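Forum Presano > Atelier et rangement > Sols, tables, protections

Tapis vert de table de travail : ça se répare ou ça se jette ?

Nouhaila Abdelaziz
Posté le mardi 6 mars

Bonjour à tous,

Je m'occupe depuis peu d'un petit local où l'on déballe, vérifie et remballe du matériel (câbles, accessoires, rien de lourd). La grande table est couverte d'un tapis vert acheté chez Stosley avant mon arrivée. Il fait des plis que je n'arrive pas à enlever et il est abîmé vers le bord du fond : la couche du dessus est partie et on voit la sous-couche.

Le vendeur m'assure qu'il suffit d'un « kit de rénovation » à 30 euros, et qu'ensuite le tapis repart pour des années. Je demande à voir. Le même vendeur m'avait juré que les plis disparaîtraient tout seuls « en posant bien à plat ». J'ai attendu, ils sont toujours là. Un tapis neuf de la même taille est à 179 euros, et je n'ai pas envie de les dépenser pour me retrouver au même point en juin.

Il est tenu au fond par deux petites pinces en métal, dont l'une serre aussi une baguette claire toute fine. Là encore, on m'a dit que ça suffisait. Je vous mets une photo.
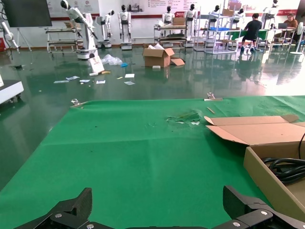

Le tapis côté fond, avec la partie usée entre les deux pinces

J'ai donc trois choses à vous demander. Est-ce que quelqu'un a vraiment réparé un accroc de ce genre, et pas seulement lu que c'était possible ? Est-ce que les plis partent à la chaleur ? Et est-ce que les pinces peuvent être la cause du problème, à force de tirer toujours au même endroit ?

J'ai cherché avant de poster, je suis tombée sur un guide vu 3 937 fois qui conseille le fer à repasser « à température moyenne ». Moyenne par rapport à quoi, mystère.

Merci d'avance.

Octavio Bermúdez
Membre, 233 messages

Bonjour Nouhaila,

J'ai essayé un kit de ce genre, pas forcément le même que le vôtre. Dans le mien il y avait un tube de colle, un petit morceau de revêtement à découper et une spatule. Sur une coupure nette, ça tient à peu près. Sur un endroit où la surface est arrachée, comme chez vous, non : la pièce rapportée fait une bosse, on l'accroche avec les cartons et elle se décolle. J'ai recommencé deux fois avant de laisser tomber.

Pour les plis, oubliez le fer tant que vous ne savez pas en quoi est fait votre tapis. Il y en a en PVC, en caoutchouc, en polyester enduit, et tous ne supportent pas la chaleur de la même façon. Ce qui a marché chez moi : je l'ai retiré, roulé à l'envers des plis autour d'un tube en carton, laissé trois nuits dans une pièce chauffée, puis reposé. Les petits plis sont partis. Celui du milieu, qui venait de l'emballage d'origine, est resté et je travaille avec.

Sur les pinces je serais prudent. Je ne vois pas comment deux pinces au fond arracheraient la surface entre les deux. Je parierais plutôt sur un ruban adhésif qu'on a collé puis tiré d'un coup. Demandez à ceux qui utilisaient la table avant vous. Par contre, si rien ne retient le bord de devant, le tapis bougera toujours un peu, pinces ou pas.

À votre place je tournerais le tapis ou je le retournerais, si l'envers est utilisable. Ça ne coûte rien et vous verrez si l'usure revient.

Hema Poduval

Prends un tapis Lema, rien à voir avec les Stosley, le mien est impeccable !!

Octavio Bermúdez

Impeccable depuis combien de temps, et avec quoi dessus ? J'ai lu la même chose sur les Fanden et le mien a gondolé le premier hiver.

Hema Poduval

Depuis Noël. Bon, c'est pour de la couture.

Revathi Achari

D'accord avec Octavio pour le kit. J'ajoute que « réparer » ne veut pas dire grand-chose si le tapis sert seulement à protéger la table. S'il ne doit pas être isolant ou antistatique, une zone usée tout au fond ne gêne personne, et je garderais mes 179 euros. S'il est antistatique, regardez la fiche du fabricant avant de coller quoi que ce soit dessus, la colle change peut-être la donne. Je dis peut-être, je n'ai jamais trouvé un vendeur capable de me répondre clairement.

Nouhaila Abdelaziz

Merci. Aucune fiche retrouvée pour l'instant, et le vendeur « se renseigne ». Je tente le rouleau ce week-end et je laisse le kit au magasin. Hema, si le tien tient jusqu'en juin, reviens nous le dire.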